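Ticket: brush-task policy stalls once the lid is up
Project: Cundora, bathroom cleaning set
Site: Goltelham
Opened by: Nicanor Cisternas
3 min read

Trained policy opens the lid, takes the brush, then hangs with the right arm still and the head camera running. No fault on the controller. It happened on 5 of 69 evaluation runs, all after we moved to the July checkpoint.

First thing checked was the gripper. Finger force was normal in the logs and the brush handle was not slipping. Swapped the left and right wrist cameras at the software end to rule out a mix-up. They were correct to begin with, so I put them back.

Next, replayed the stalled runs offline with the Prorkon viewer. The predicted action chunks shrink to almost nothing shortly after the brush is gripped. The model is asking for no movement, so the arm is doing as it is told.

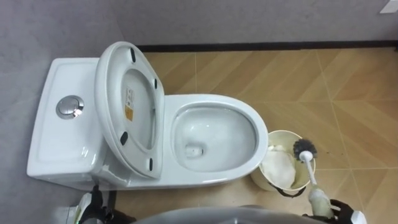 Went back to the training demonstrations. The operators tend to pause between picking up the brush and starting on the bowl, and those pauses were left in. The older checkpoint was trained on data with idle steps trimmed. The July one was not, as the trimming script had been switched off when we changed the file format.

Fix tried: turned trimming back on, with a pause of up to 2 seconds kept so the grasp still settles. Retrained from the same starting weights, same seed. Repeated the full 69 runs in the same room. No stalls. In 3 runs the brush touched the rim too early and the run was scored as a miss, and I have opened a separate ticket for that.

Still to do: add a check that fails the build if trimming is off. Semple cell has not been tested with the new weights.

Status: resolved, pending Semple
Updated 2023-10-28

4 comments

jw_arms: Did you try a shorter action chunk before retraining?

N. Cisternas: Yes, on one of the stalled runs. It moved again but the wrist shook badly, so I dropped it.

pell: We had the same thing on the sink task. Will check our trimming flag.

okr: Please attach the trimming config when you get a minute.

2 shares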